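From: Gebremedhin Birhane
To: kutport-automation list
Subject: Re: Uteo handheld kit, group price?

Martti Koskela wrote:
> Uteo came back to me. The handheld gripper kit is 2,000 per unit if
> we take 4 or more, and that includes the marker cubes and a year of
> the processing service. You walk around doing ordinary chores with
> it and they turn the recordings into something an arm can learn
> from. Their rep says a new person is up to speed in an hour. I'd
> like to say yes before the end of August. Any objections?

A few, yes.

First, the hour. I believe a person can learn to squeeze the thing in an hour. I don't believe they can learn to make recordings worth keeping in an hour, and the rep got vague when I asked what share of a beginner's clips get thrown out by their software. If we're paying for a year of processing I want to know whether rejected clips count against us. The sheet you forwarded says "fair use" and leaves it there.

Second, the demo set they sent. I went through all 59 clips on Saturday. Most of them are tidy tabletop stuff, one object, plain background. Fine for a brochure. Our rooms at Sturnton don't look like that. We have glass, blinds, overhead lights bouncing off everything, and people working in the same space. I'd want to see tracking numbers from a place like that before I sign anything -- theirs or ours, I don't care which.

Third, the arm. The kit is no use to us without one, and the quote from Demissie has not moved since spring. Has anyone asked Uteo in writing which arms they support? "Most common models" is not an answer.
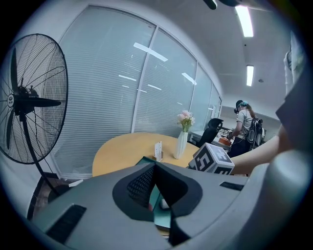 Kutport Automation Group, Shared Tools Team

For the kind of room I mean, see the picture. There's a fan right up close with a wire guard, closed blinds behind glass, ceiling lights showing up in the glass as streaks, and a hand holding the marker cube in front of the table with the flowers. Somebody else is busy at a desk farther back. If their tracking holds up in that, I'll stop complaining about the clips.

What I'd propose is 2 units on a month's trial, our rooms, our people, and we keep the raw recordings whatever happens. If they won't do a trial at that size, that tells me something too.

Martti, can you forward the full terms, including the page on who owns the data? Your attachment stopped before that part.

Gebremedhin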